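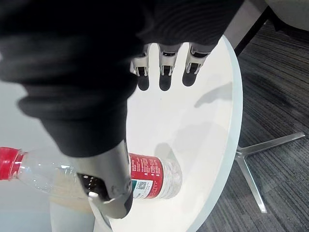 The Dradlow cutting table is a folding worktable for people who sew at home and cut out on something better than the floor. It has a fixed center section, a drop leaf on each side, and a shelf underneath. I paid $441 for mine, delivered, and have used it for coats, curtains and a lot of mending. It comes in oak or white, and I chose white because most of what I sew is dark. Black fabric over a bright white surface, as in the photo, shows its folds and its edges clearly, and with the old brown dining table I was forever losing the edge of the cloth in the evening.

Review posted 28/05/2022

Delivery and assembly

Two boxes, both heavy. The second one had a crushed corner but nothing inside was damaged. The driver will bring them to the door and no farther, so have someone with you if there are stairs. My sister-in-law Pierina Mazza helped me get them up to the second floor, and she held the leaves while I put in the hinges. I would not try that part alone.

The instructions are drawings only. They are fine until step nine, where the left and right hinge plates look the same on paper and are different in the hand. The difference is which side the small slot is on. We had one leaf on and had to take it off again. The screws are decent and went back in without chewing up the holes.

You get a hex key. You also need a regular Phillips screwdriver, which the box doesn't mention. If you use a power driver, keep it on the lowest setting. I used the Driltex my neighbor lent me for the shelf and it was too strong for the small screws even so, and I finished by hand.

Height

Height was the main reason I bought a cutting table and didn't just make do. I'm fairly tall and an hour bent over a dining table leaves my lower back sore into the next day. The Dradlow has three leg settings. The lowest is close to a normal table. The middle one suits me for cutting. The highest is too much for me but would be right for someone over six feet.

Changing the height means turning the table on its side and moving a bolt in each leg. It can be done, but you will do it once and leave it. If two people of very different heights want to share a table, look at something with a crank.

The top

The top is smooth and slightly shiny. Chalk wipes off with a dry cloth. Blue marker pen came off with a damp one. I left a ring of tea on it overnight and there was no mark afterward. Pins don't scratch it in normal use, though I did manage one small scratch near the front by dragging a pattern weight with a rough bottom. Put felt on your weights.

Do not use a rotary cutter straight on it. I know some people will. The leaflet says to use a mat and the leaflet is right. The mat I already had, an old Zuccaro, fits the center section with a little to spare on each side. When the leaves are up there is a gap at each hinge line, narrow, but wide enough to catch the point of a pin or the corner of a thin mat. For long cuts I lay a second mat across the gap.

Glare is a problem at certain times. With the table by the window I get a bright patch in the late afternoon and can't see chalk lines at all on pale fabric. For white or cream cloth I put a piece of gray cotton underneath. Anyone who mostly sews light colors, bridal or baby clothes for instance, should probably get the oak.

Stability

With the leaves down it doesn't move. With one leaf up it is still good. With both up, and a heavy coat wool hanging off one end, there is some sway when you lean on a corner. It has never felt like it would go over. The swing-out supports have rubber stops that grip the leaf, and they hold better after you wipe the dust off them.

The casters are the weakest part. Two of the four lock, and the locks are small tabs that you press with your toe. One of mine has gotten stiff and I have to bend down and lift it by hand. The casters roll well on wood floor and badly on carpet.

I wrote to the shop about the stiff caster. Ornella Villa answered the next morning and sent a replacement without asking for photos or a receipt. It took a while to arrive but I was told it would.

Storage

The shelf holds my fabric bins and the iron. It's one long board and it bows a little in the middle under weight. More than 40 pattern envelopes in a box, plus the bins, was enough to make it show. I moved the patterns to one end, over the leg, and it went back to straight.

There are no drawers. Asinberg makes a similar table with two drawers on one side, and I looked at it before buying. The drawers were shallow and took up knee room, and only one leaf folded. If you want to sit at the table with a machine, the Dradlow is the better of the two. You can pull a chair up to either side with a leaf raised. My machine does shake the leaf at full speed, so I keep it on the center section.

Folded, the table takes up very little of the room and I can push it behind the door. I had expected to leave it open all the time, but I fold it most nights.

What I would change

A better shelf, with a support in the middle. Locks on all four casters. A ruler printed along the front edge would be useful too, and I have stuck a paper one there with clear tape for now. It is starting to lift at one end.

Would I buy it again? Yes, at that price, and in white again. I would wait for the July sale if I weren't in a hurry. The oak is the same price, and the replacement leaves are sold separately in both finishes.

Four out of five.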